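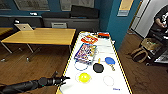 Progress on the Vik trial, second report to the Widthorpe fund

Tanenix has now had the Vik kit from Drodska for eight weeks. The brochure promises that it will be useful "from the first morning". We spent the first morning looking for the power lead.

Things have improved. The table work is under way with the usual mix of toys and household bits: paddles, rings, a ball, packets in loud wrappers. We have logged 488 pick-up attempts against the 1000 we promised you, and expect to make up the difference by the end of March. The yellow ball is going well. The thin white ring on the white table is going about as well as you would expect, and we have asked Drodska whether the grip settings can be changed without reinstalling everything. Their reply recommended reinstalling everything.

Support has otherwise been polite and fairly quick. The manual is less so. It covers unpacking in great detail and then assumes you are an engineer, and two of its diagrams belong to an older model.

Money

We have spent £1386 of the equipment budget, mostly on spare fingers for the gripper and an extended warranty. The warranty does not cover fingers. No further equipment spending is planned before the next report.

Next stage: the kitchenette

The second half of the trial moves from the table to the kitchenette, where the tasks are clearing the worktop and sorting rubbish. Drodska lists both as supported. Sorting will be judged against our own recycling rules, which several members of staff have yet to master, so the pass mark has been set with some kindness. The drawers and cupboards come last. Their bar handles are well within the range quoted for the gripper, on paper.

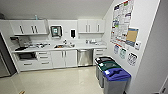
The kitchenette, with worktop, sink and recycling bins.

We would like your agreement to two changes: dropping the dishwasher task, and adding a short test with pale objects on a dark surface. Neither affects the total. Drodska has offered a loan unit should ours need to go back for repair, and we have the offer in writing.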